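**Körbe greifen vormachen: was sich in der Werkstatt bewährt hat**

- Erst leere Körbe. Wer mit Brötchen anfängt, fegt Krümel.
- Den Rand von oben nehmen, ein Finger innen, einer außen.
- Langsam fernsteuern. Der Arm lernt auch Ihr Zittern – und zwar mit Hingabe.
- Verpatzte Durchgänge gleich löschen, abends kommen sie einem brauchbar vor.

Geflecht gibt nach, also am Rand sachte zudrücken und vor dem Anheben kurz innehalten.

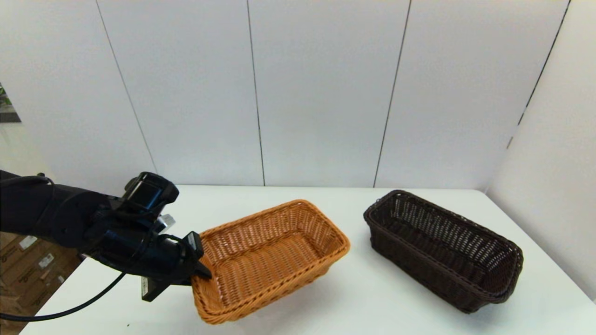 Daryna Horobets schreibt dazu, sie führe den Arm lieber von Hand, beim Fernsteuern drücke sie immer zu fest. Nach 39 Durchgängen habe ihr Korb eine Taille gehabt.

Mag sein. Von Hand ermüdet man früher, und bei 405 Vorführungen zählt das. Den Korb zwischendurch drehen, sonst kann der Arm am Ende genau eine Ecke.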